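Data Collection Operators, Garment Handling (part-time, on site)
Vikero
Start: June

We teach robots to handle clothes, and we are looking for people to do the teaching!

Our learning system picks up skills from examples. Someone guides the arms through a task from start to finish, the recording goes into the training set, and the next version of the model gets a little better at sleeves, collars and hems. The part that makes the biggest difference is the person at the controls. We want more of those people, and we want them to enjoy it as much as we do.

What you'll do

You will run the two arms at one of our folding stations, using a pair of hand controllers. Most sessions are jerseys, T-shirts and towels — pants are coming later in the summer. A typical shift is 40 recorded folds, with the garment reset between each one. Resetting means shaking it out and dropping it back on the padded surface in a new position, and yes, a messy drop is a good drop.

You will also mark each recording as keep, redo or discard, and write a line or two when something odd happens. A slipped grip that you recover from is worth keeping. We love those, so please don't throw them away.

Between now and the end of the project we need 600 good examples for each of our 17 garment types. We have a decent start on jerseys and almost nothing on anything with buttons.

Who we're looking for

No robotics background needed. Some of our best operators came from alterations, a hotel laundry and a high school art room. You should be patient, steady with your hands, and happy to do the same short task many times with small changes. If you notice that you keep grabbing the left corner first, and then try the right one without being asked, we would really like to meet you.

You should be able to stand or sit at a station for 2 hours at a stretch, with a break after. Left-handed people are very welcome (we're short on left-handed examples).

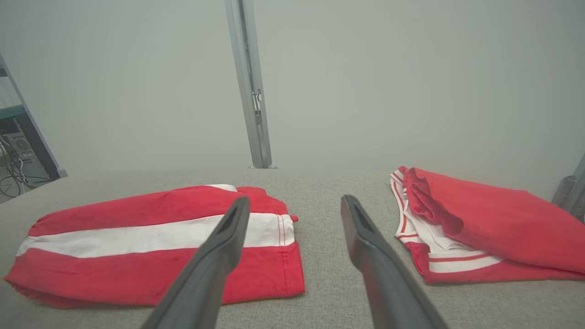 Red-and-white garments at a folding station, seen from the gripper.

What we offer

Paid training on your first shifts, paid breaks, and a choice of morning or afternoon sessions. Mornings start at 9:00. You will work next to the people who train the model, and you'll get to see how it does on garments you recorded. Watching it try a fold the way you taught it is a real thrill — even when it ends up in a heap.

How to apply

Send a short note to Eun-seong Baek, who runs the collection team. Tell us when you're free, which hand you favor, and about any work you've done with your hands, paid or not. A resume is fine but you can skip it. We'll invite you in for a tryout at the controls, and you'll be paid for that time too.

Applications stay open until all the June spots are filled. If you applied last round and didn't hear back, please write again.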